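Flornach kitchen trial, progress to Dec 25, 2019

We have spent 817 of the 2,839 granted, and I remain unconvinced that steaming will suit the lunch club.
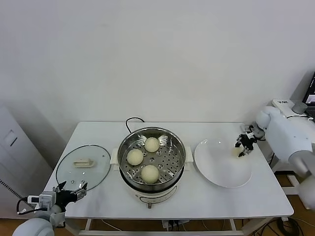

Capacity is my main worry. Pin-yu Lai wants to keep the electric steamer, but three buns on the steel insert is a thin return for the table space, once the glass lid and a plate are laid out beside it. I would hold back the next 276 until August.

Ignacio Bravo disagrees.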